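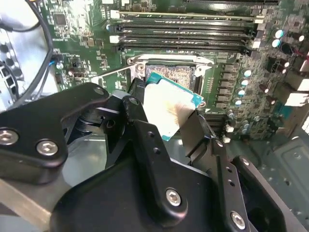 Old desktop shuts down after 20 minutes, is it the paste?

Hello, my computer is old but I like it. Since September it switches off when I edit photos — never when I only read mail. I cleaned the dust already. Must I change the thermal paste, and how much do I put?
Inès Tanguy

Yes, change it. Wipe the old paste with alcohol and a coffee filter, then put one drop like a small pea. Do not spread it with the finger. Check also that the fan is turning when you close the case, mine was blocked by a cable.
Kuro

buy a new one, 14 years is enough for any pc
Jadus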